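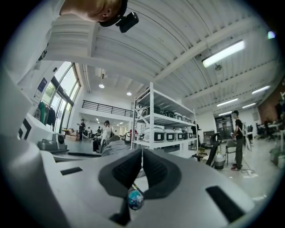
**Figure 4.** A small patterned ball in blue, teal and white.

### 4.2 What people call a ball

Naming studies tend to assume that small round things have one name each. Our households in Plokasdale were less obliging. Shown a patterned ball of the general sort in Figure 4, they offered "marble", "globe", "bouncer" and, from one firm-minded grandfather, "rubbish". We recorded 14 distinct names in all, of which 4 appeared in no dictionary we could find.

Age explained part of the spread. Speakers over 30 kept "marble" for glass and were willing to argue the point – at length, and after the recorder was off. Younger speakers used it for anything that might roll under a fridge. Soliman's earlier work on button names found much the same split, though her speakers were politer.

The Fastley list, with its 17 prompts, gives no guidance on pattern. We coded pattern words separately, so that "little world" counts as a name and "blue one" does not. Ndlovu's scheme would merge the two, and we tried it for an afternoon. The results were tidier and made no sense, and Section 5 keeps our own coding.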